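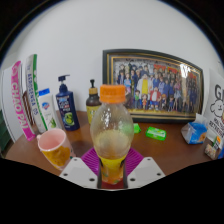 The Table That Holds Everything

Zdislava Gajdoš has one good table, and I fell for it the minute I walked in. It's brown wood, it stands against a plain white wall, and on any given morning it holds the shower things, the groceries, the mail and whoever's breakfast is running late. Her apartment in Hiltport measures 482 square feet. There's no hall closet and the bathroom shelf is as wide as a paperback, so everything comes to the table first.

I love a surface like this! Most of us have one and most of us apologize for it. Zdislava doesn't. She has worked out a way of living with hers that I've since copied at home, right down to the order in which she does it.

Tall things go to the back

Her first move is to line up whatever stands by itself. Cartons on the left, then the bottles – the white one with the blue flip cap, the navy one with the black pump – all with their backs to the wall. It sounds like nothing, but a row of upright things takes up hardly any room, and the whole front of the table comes free for cooking or paperwork or a jigsaw puzzle.

She also turns the labels to face out. I thought this was fussy until I tried it and stopped grabbing conditioner when I wanted shampoo.

"My grandmother kept her pantry like a bookshop," she told me. "You could read it from the door."

The drink with the orange cap is a different matter. A bottle that's been opened never joins the row. It stays up front where somebody will finish it, or it goes in the fridge, and she's strict about that with her brother-in-law, Radek Zeman, who stays with her for a week every October and leaves half-finished drinks all over the place.

Small things need company

Flat and tiny items are what make a table look messy, and this is where her system gets fun. The little green packets get put next to each other, the mug comes over to join them, and anything round and flat can live beside the mug. Once the small stuff is gathered at one end you can slide a tray under the lot and carry it off to wherever it belongs. She owns six trays, all secondhand, and the ugliest is the one she uses most.

A framed picture is allowed to stay. Zdislava likes to have one thing on the table that isn't for eating, washing or paying. 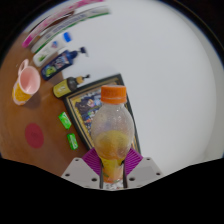
Twenty-five minutes, then stop

The full sort takes her 25 minutes with the radio on. She won't go longer. Whatever is left gets a second chance the next day, and she swears the leftovers sort faster once you've slept on them (mine did, mostly).

Wipe the wood last, with a cloth that's barely damp, and go along the grain. Then put the kettle on and sit down at it for a bit before the groceries come in.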